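Wash day for bras and other delicates takes me a little over an hour of hands-on time on Sunday, plus drying overnight. The steps below work for lace, elastic straps, thin knits and most things with a "delicate" label. Check the care tag first. If it says dry clean only, stop there.
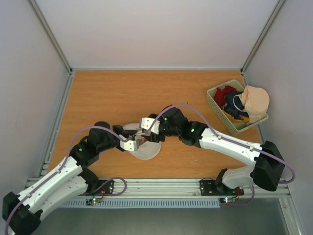
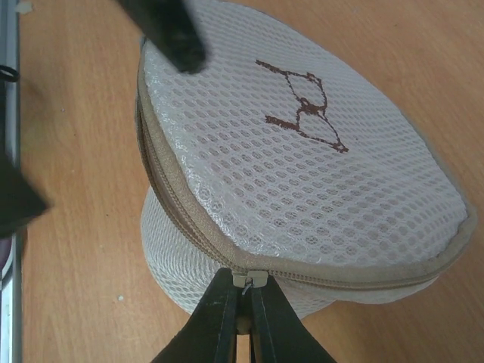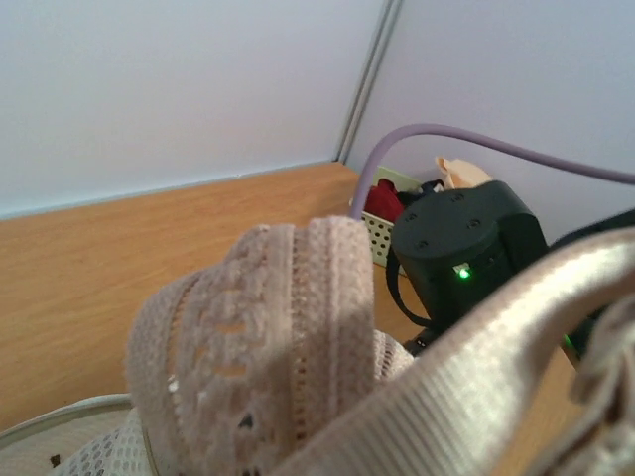 *Second photo: the mesh bag, with a bra drawn on the top panel. Third: pale lace and a beige strap, close up.*

## What you need

- A mesh bag, one for each bra if you can manage it
- Mild liquid detergent (I use the unscented one from Distbridge)
- A basin or a clean sink
- Two bath towels
- A flat drying rack

Skip fabric softener. It coats elastic and shortens its life.

## Sort

Make three piles: white and cream, pale colors, and dark colors. Beige goes with the pale colors. Anything new and red or navy gets washed alone the first two times.

Fasten every hook before washing. An open hook will catch on lace and pull a thread, and there's no good way to fix that afterward. Close zippers and take out removable pads.

## Spot treat

Look at the band, underarm area and straps. Put one drop of detergent on any mark, rub it in with a fingertip and wait 10 minutes. For deodorant buildup, use a paste of baking soda and water. Don't scrub lace with a brush.

## Wash by hand

1. Fill the basin with cool water and stir in a teaspoon of detergent.
2. Put the items in and press them down until they're soaked.
3. Leave them for 15 minutes. Swish them once or twice.
4. Drain, refill with clean cool water, and press again.
5. Repeat until the water has no suds, usually two or three rinses.

## Wash by machine

Put one item in each bag and shape the cups so one isn't pushed inside the other. Choose the delicate cycle, cold water, and the lowest spin. My old Ollier washer calls this "Hand Care." Keep jeans and towels out of the load.

## Dry

Lay the item on a towel, roll it up and press along the roll. Don't wring. Unroll, reshape, and lay it on the rack away from direct sun. If you have to hang a bra, hang it by the center piece between the cups. Wet straps stretch.

Keep it out of the dryer, even on low.

## How often

Every two or three wears is fine for most people, more often in summer. Switch between a few so the elastic can rest a day.

Thanks to Sadao Kaneko for the towel-roll method, which I now use on sweaters too. The sweater page will be up in November.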